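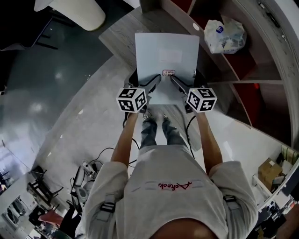
The front counter at Trarkgate, with the curved shelves behind.

To: Nemthorpe list
Subject: Re: Counter and shelves at Trarkgate

On Monday the Bremberg branch wrote:

> We are planning our own front counter and would like to know
> how yours has worked out. Is the curved edge a nuisance when
> you have paper to sort? And do the open shelves behind it stay
> tidy, or would you put doors on them if you did it again?
> We get about 60 sheets a day over the counter, mostly forms
> with a label at the bottom.

I have worked at this counter since April, so I can answer most of that.

The curve is fine for people walking up to it. For paper it is less good. A stack squared against a straight edge stays square, and with a curve you have nothing to line it up on. We screwed a straight strip of wood to the far end and do the squaring there. Single sheets are no trouble. I pick them up by the near edge and stand them up to read the label, and that works the same on any counter.

The light wood grain was a good choice in one way, as pencil marks and dust don't show much. White paper is still easy to find on it. We looked at a plain white top first and I am glad we passed on it.

On the shelves - I would keep them open, but I would ask for more boards. The compartments are too tall for forms. If you stack them to the top, the bottom ones never get used, and if you don't, half the space is air. Matos sold us a set of trays that fit two to a compartment and those helped. The red back panels looked like a lot of color in the catalog. With the white frames I stopped noticing them after a week.

They do not stay tidy by themselves. Plastic bags get put on the upper shelf and sit there. Cardboard boxes go in the white cabinet section lower down on the right, which was meant for blank stock. My rule now is that a box gets flattened the day it is emptied. It is followed most days.

Two practical points if you order the same thing. The shelving is curved too, so measure the wall at floor level and again at shoulder height. Ours was out by enough that one end had to be packed. Also, order your blank forms in packs of 50 and not the carton of 2000. The carton won't go into any of the compartments and ends up on the floor where people kick it.

I have the drawing with the board spacing and can send it to the list if Bremberg wants it. I am at the counter until 4 most days.

Trarkgate front desk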